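The long way back to a night's sleep 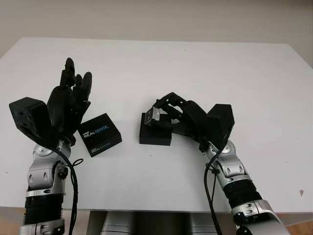 A white table, two black robotic hands.

06/07/2025

She picks the bench by the door at Brollirer, the drop-in center where she now runs the evening phones. Asked me to leave her name out. Fine.

She didn't sleep properly for 6 years. It began in her second job, a billing office in Levesitz, with panic that came on at night.

"I'd lie down and my heart would just go. I thought I was dying, so I got up and cleaned the kitchen. Every night. I had a very clean kitchen."

Two doctors gave her pills. One told her to cut out coffee, which she did, and it made her mornings worse. She was 54 when she finally told her sister, in a parked car, in the rain.

"She didn't say anything smart. She said okay, and we got fries."

Then the waiting list. 63 days for a first appointment at the Urquhart clinic, and she nearly canceled twice. Did she feel better after it?

"No! I felt awful. I was mad at the therapist for a month. She wanted me to stay in bed with the panic and write down what it did. I thought, lady, you stay in bed with it."

She kept the notebooks. Won't show them. Says the handwritting gets better toward the end.

These days she sleeps most nights. Some she doesn't, and she's stopped counting those. Last June she had a bad stretch, a couple of weeks, and called the same line she answers now.

"The guy on the other end was new. I could hear him flipping pages. I wanted to help him out."

What would she tell people who are up right now, reading this?

"Call somebody boring. Somebody who won't make it a big thing. And eat something."

The phones open at six. She has to go, theres a training binder she was meant to finish before the shift and she's still on the first chapter.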